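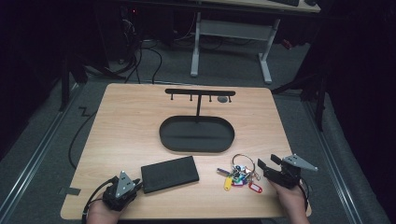
Dirnstead Residents' Help Board
Household and Storage

Key stand with four hooks and a tray - how should shared keys be arranged?

Posted by Mavance, 20th October

Our residents' office has recently replaced its wall-mounted key board with a freestanding black metal stand. It has a horizontal bar with four hooks, and the post rises from an oval tray with a raised rim. The stand is kept on a light wooden table.

At present most of our keys are on one large ring with colored plastic tags, among them yellow, red and purple. When the whole ring is hung from an end hook, the stand leans noticeably. The ring is also in use by one person at a time, and other residents are obliged to wait for the laundry room or the bicycle store while it is out.

We would be grateful for advice on two matters. Should the ring be divided, and if so, on what basis? Secondly, is the tray suitable for a flat black case that is handed in and collected along with the keys, or should that be stored elsewhere? The budget for this is small.

Bumitine

The ring should be divided. Our building has 16 shared locks and kept every key together until August of last year, with the same difficulty you describe. We now assign one hook to each area of the building: entrances, laundry, storage and plant room. Each hook carries one small ring, and all tags on that ring are the same color. A card beside the stand states which color belongs to which area. Please do not write the door number on the tag itself. A lost key with a door number on it will generally mean a new lock.

With regard to the leaning, place the heavier sets on the two inner hooks, close to the post. Spare keys should not hang on the stand at all. Ours are in a locked drawer and are signed for.

The tray may be used for the case if it lies flat within the rim. If it rests on the edge, I would advise keeping it in the drawer. Small items left in an open tray on a public table do go missing - we lost a padlock and two fobs in this manner before the rule was changed.

Dirnstead 57

Buy a proper cabinet with a lock. Stands are for private hallways.

Mészáros

The previous reply is correct where the table is accessible to visitors. If the office is locked outside opening hours, a stand is adequate.

I would add one point to the first reply. Before dividing the ring, try every key in its lock and remove those that open nothing. We found that a number of ours belonged to doors replaced years ago. Felt pads beneath the tray will also protect the table, as metal bases can mark a pale wood finish.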